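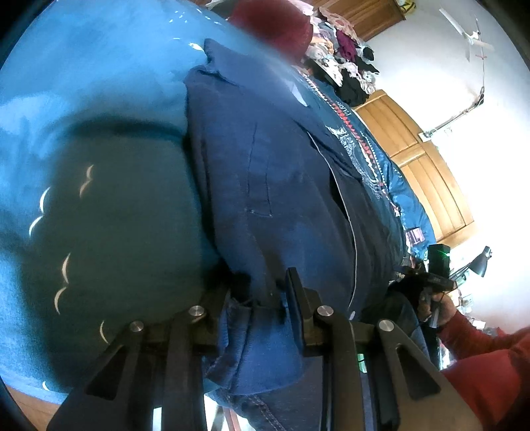 Figure 1. A navy shirt with turned-up collar, folded, on a light blue blanket.

3.2 Folding surface

Most of the 49 households in the Jiston sample had no table set aside for clothes. Folding was done on the bed, usually with the bedding still on it. We coded the surface for each of the 205 folding sessions as hard, firm or soft. A bed covered with a blanket, as in Figure 1, was coded as soft. Shirts folded on soft surfaces kept more wrinkles at the bend, and the hem was often bunched when the garment was picked up.
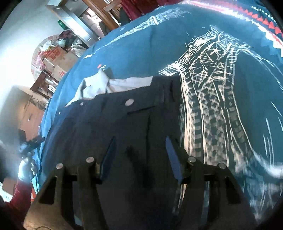

Garment type was harder to code than surface. The Vuvar scheme sorts items by outline, and this works poorly once a piece is folded in layers. We relied on small features instead. Snap buttons, a vertical seam and a lighter lining turned out over the top edge were enough to describe the navy item on the blanket, though we left its type open. Large prints, such as the pale one on its right side, were recorded separately, as they helped coders match a garment across sessions. Items with neither fastenings nor a print were matched by color alone, and 29 of these could not be matched. They are left out of the counts in Section 4.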